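Kosik gripper kit, second round of notes
3/25/19

The Kosik kit has been on the bench since December, and I now have enough cycles on it to say something useful. The first post covered mounting and the wrist adapter, so I won't repeat that. This one is about PC assembly: drive, processor, memory, into a standard desktop case laid on its side.

What you get for the money: the two-finger gripper, the wrist unit, a parts tray, a power brick and a license for Grudano, the sequencing software. The arm is not included. Grerkley sells the bundle in the US and shipped mine in two boxes, the second one nine days after the first. The tray was in the second one.

The gripper first. Force control is repeatable at the low end, where it counts for a processor. I logged 1657 picks across all part types. Of those, 396 were processor picks, and 251 of those ran without any correction from the operator. That is lower than the spec sheet led me to expect. Most of the misses came from the approach angle being off by a degree or two after a tool change. Re-teaching the wrist offset fixes it until the next tool change. Kosik should store that offset per tool and currently does not.

Memory modules are easier to pick and harder to seat. The fingers hold a module square, but the push has to be split into two strokes, one per end, and Grudano has no built-in move for this. I wrote one. It is 14 lines and I will put it up with the config files.

Grudano itself is adequate. Waypoints are quick to enter, the log export is plain CSV, and the simulator ignores cables completely. In a case with a stock power supply harness that is a serious gap. A path that is clean in simulation can run straight through a bundle of wires.

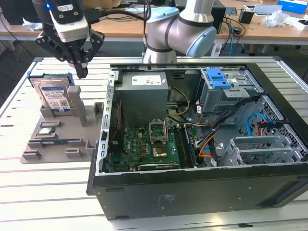
Yeon, who has the same kit, disagreed with me about the tray. In an email Yeon wrote that the posts are too tall for a low approach and that a flat tray with foam inserts gave better cycle times, with the drive stored on its side. I have not tried foam. I like having the 2.5-inch drive upright in its slot, caddy and all, and the recessed pocket keeps the processor located well enough for me.

Price as delivered was $3438, tax not included. At that figure I would buy the gripper again and skip the extended Grudano support plan.

Still to test: the SATA connectors, and the firmware update that came out last week.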